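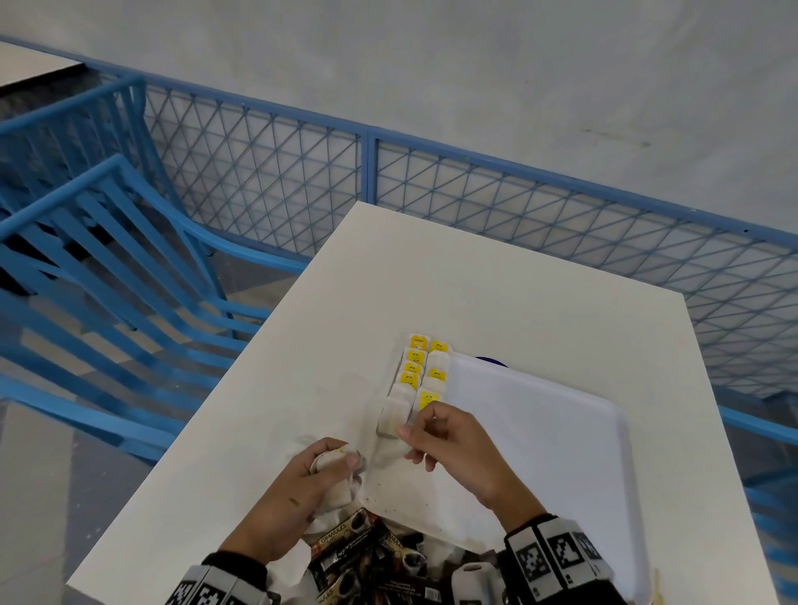

Subject: Re: [pelton-cells] Wrist marker setup for the condiment tray task

> We're setting up our own station for the tray task and keep losing the wrist pose when the hands come in close to the body. Is it the markers or the calibration? And does the shiny packaging give you trouble? We're on the same Lultix bands as you, head camera at the default tilt.

Oh, I'm so glad somebody else is doing this task! We've been running the Plindoren station since May and I love it. It's the fussiest thing we've recorded and I learn something every session. My guess is your camera tilt, but check the bands first because that takes two minutes.

What we do at the start of every session, in order:

1. Sleeves sorted, bands on. Ours go wide side up, snug enough that you can't turn them with a finger. If a marker square has a crease or a scratch, swap the band. I used to try flattening them and it wasted a whole morning.

2. Camera tilt. We went down from the default until both bands stayed in view with the hands working right at the near edge of the table. That's where the sachet pile lives, so it's where the hands spend most of their time. When one hand is pulling a packet off and the other is holding the strip, the wrists sit very low, and that's the pose I check against now.

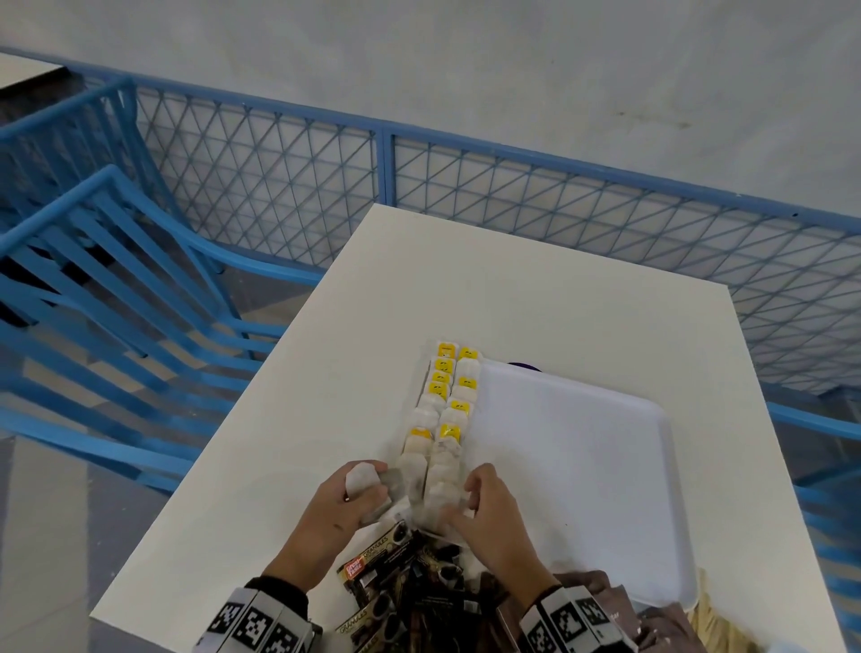
3. Exposure. Yes, the clear plastic is a pain! It's glossy, the table is white and so is the tray. Lock the exposure with everything already on the table. We settled on 70 percent of what auto picks, and marker detection got noticeably steadier.

4. Short test take. Pick up a packet, put it down, pick up a cup and tilt it, then spread the fingers near the table edge. We want both wrists tracked in 916 frames out of 1000 before we record for real. (That number came out of the first good session and we never rounded it, sorry.)

5. Tray check. Leave a packed one on the table to copy from: yellow-label packets at the far left, then the coffee sachets, brown sugar next to those, stirrers in the clear container at the upper right.

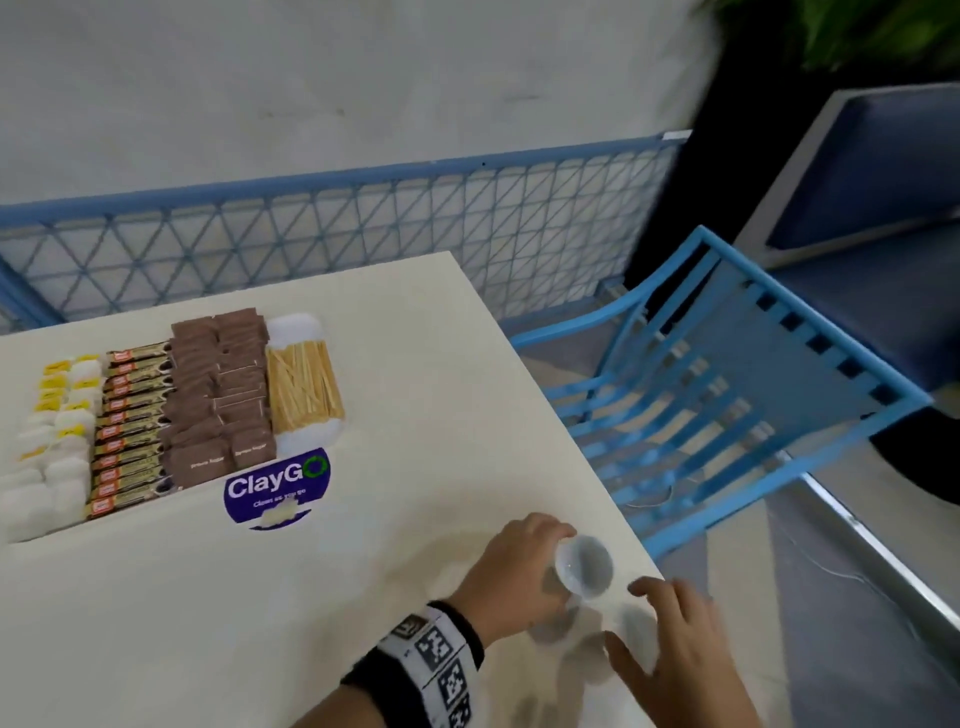

### Looking after it

Wipe the bands with a barely damp cloth after each session and store them flat. Sugar dust gets everywhere. The Benítez mount on the head strap creeps a little as it warms up, so we re-run the calibration board after every 80 takes, and I'd do it sooner if anyone has bumped the camera.

If the wrist pose still drops out after the tilt change, send me a log from one take and say which hand goes first. With ours it was nearly always the right. I can send our settings file too, but it's for the older Lultix firmware, so check the marker size before you load it.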